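5. Running the visitor demonstration

This section covers the block-pushing demonstration used on open days at the Pastorcombe site. It assumes that the arm has been powered up and homed as described in Section 4. Only operators signed off by Algirdas Kairys or Li-hua Shek may run the arm with visitors in the room.

5.1 Preparing the table

1. Place the wooden board flat on the perforated table. Check that it does not rock.
2. Wipe the board with a dry cloth. Do not use spray cleaner.
3. Put the eight blocks on the board. Any starting layout is allowed, provided no block overhangs the edge.
4. Inspect the tip of the rod. Replace it if the rounded end is chipped.

NOTE: Blocks may touch each other at the start. The arm pushes them with the rod and does not lift them.

5.2 Starting the session

1. Ask visitors to stand behind the floor line.
2. Select VISIT in the Drunell control panel. Speed is limited automatically in this mode.
3. Press HOVER. The rod moves to its waiting height above the board.
4. Type a short instruction, such as "push the red star toward the green star," and press RUN.
5. Wait for the READY message before typing the next instruction.

CAUTION: Do not reach over the board while the rod is moving. Press HOLD first and wait 2 seconds.

If a block tips over, leave it. The arm can push a block in any position. If a block falls off the table, press HOLD, return the block by hand, and press RESUME.

5.3 Between groups

Return the rod to HOVER before the next group enters. The blocks do not have to be put back in their starting places.
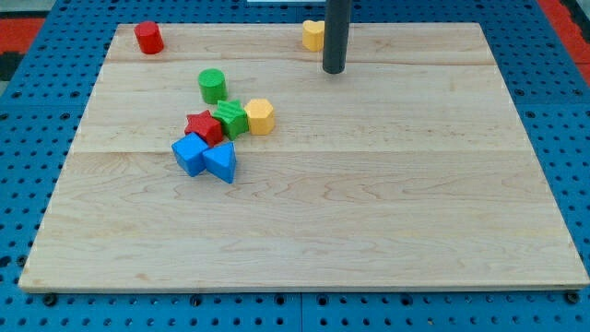

Can a visitor type the instruction?
Visitors may type instructions in VISIT mode, with the operator keeping one hand at the HOLD button.

5.4 Closing down

1. Press PARK, then switch off the Hikano power unit.
2. Record the number of runs in the log. The tip must be replaced after 1,000 runs.
3. Store the blocks in the Petrauskas case.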